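Keeping the bag cell at Vakthorpe running

22 July 2021

I look after one cell at Vakthorpe. It has a single arm, a white table and a fixed camera, and it picks up soft goods by their handles. Kofi Agyeman set it up in March and I took it over from him with 6 pages of notes.

Most of the work is dull. The fingers have rubber pads from Pruvberg and I change them every 200 hours. They go shiny before they go thin, and a shiny pad slips on cord. Two screws each side, old pad off, wipe with alcohol, new pad on. After that I home the gripper and run 40 picks at half speed before I let it go back to normal.

The table matters more than I expected. I wipe it down every morning with a damp cloth, then check the level — one of the feet creeps. Last month it had dropped enough that the arm was closing high, and I spent most of an afternoon in the Posow controller looking for a fault that was under the table leg.

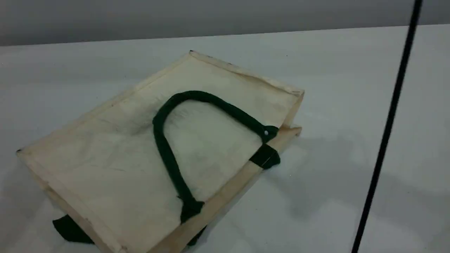 2 min read

The canvas tote with the green rope handle is what I use for the height check. The cord is thick and padded, so if the fingers come down high they only pinch the top of it. I lay the bag flat, jog down over the arch of the handle and compare the reading with the last one in the log.

Still to do: replace the cable tie at the wrist, and order pads. There is one set left in the drawer.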